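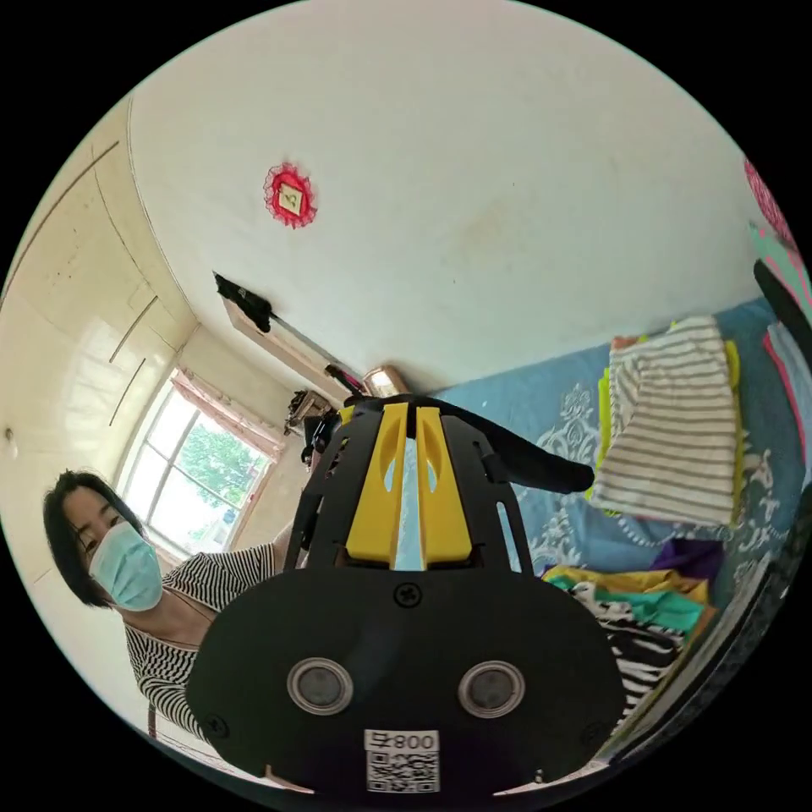 A hand-held gripper in use in a bedroom, with clothes piled on the bed.

Budgeting for hand-held grippers

Hand-held gripper budgeting is the part of planning a data collection project where you work out what the tools, the spares and the home sessions will cost. I've done it three times now, twice for Flelum and once on my own, and I still get the small stuff wrong (straps, mostly!).

Unit price

My first quote, from Halász, was 1,000 dollars a unit. Brornine wanted 300 for a plainer version with no charger, no case and a very short warranty. I went with Halász for the main order and bought a couple of the cheap ones for practice. Songül Kozan, who kept the books in Indcombe, put the whole first round under 3,000 and made me stick to it.

Pairs and spares
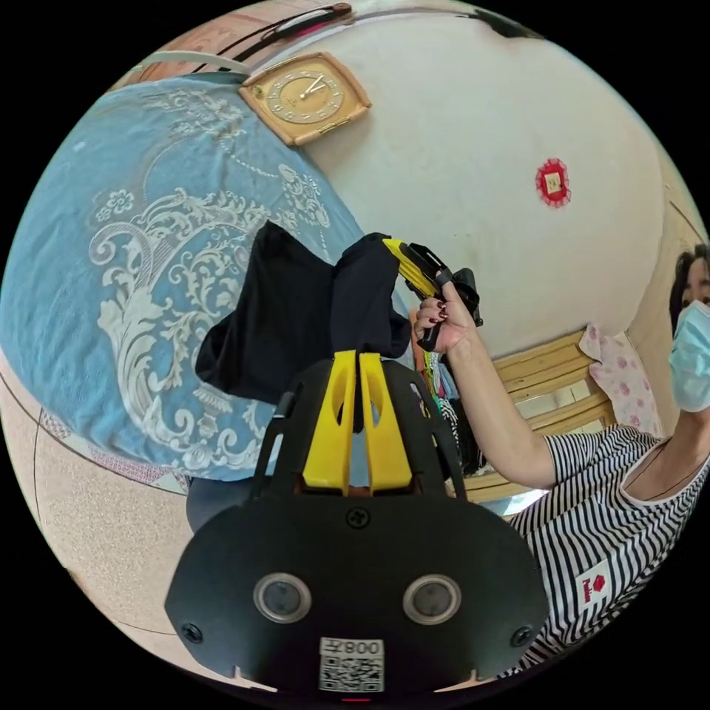 Planning in pairs changes the sums more than anything else on the list. A single gripper is fine for picking up a sock, but laundry wants two hands, and so you're soon paying double for everything – chargers and cases included. Holding up a piece of black cloth with one tool on it and a second in the other hand is ordinary work on a clothes job, and I'd price every operator that way from the start. Fingers wear too, so I keep a line for those. Mine came to 233 last November, shipping included.

Labels and storage

Number every unit before it leaves the office, and put the same number on its case and charger.

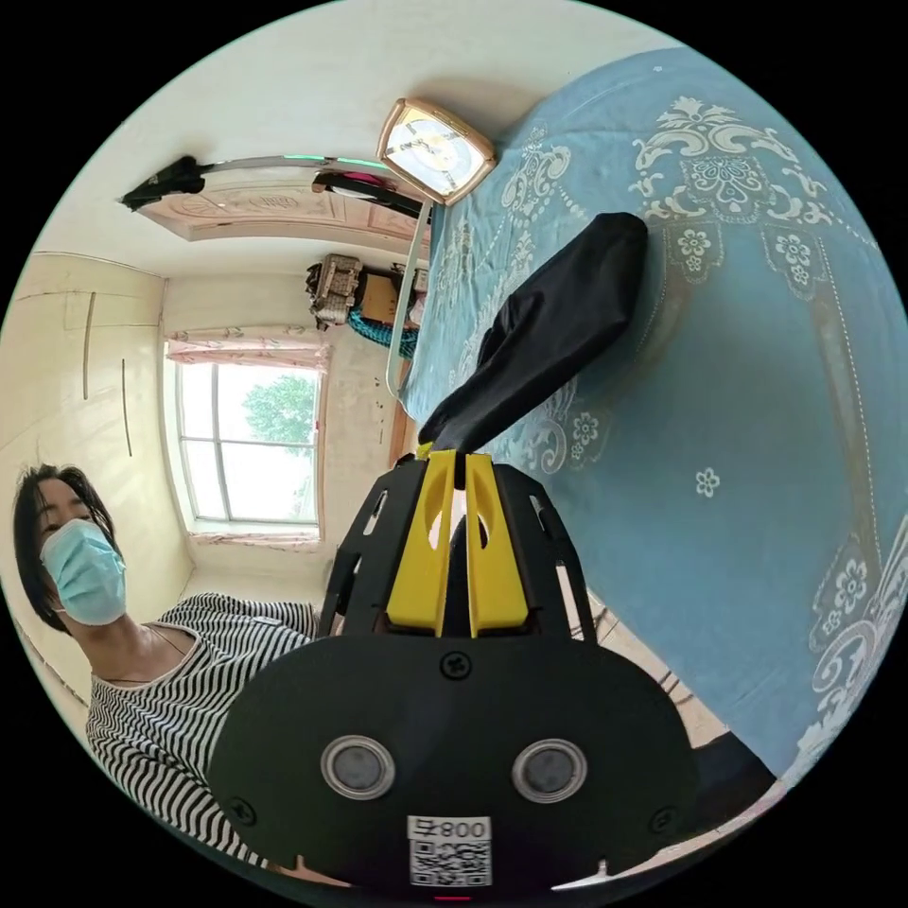 Vilém Sýkora talked me into a code on each one as well, and checking tools back in at the end of the day got much quicker. Label stock costs next to nothing. Shelving costs more than you'd think, and I'd get quotes for that early.

See also: equipment leasing, spare parts planning, teleoperation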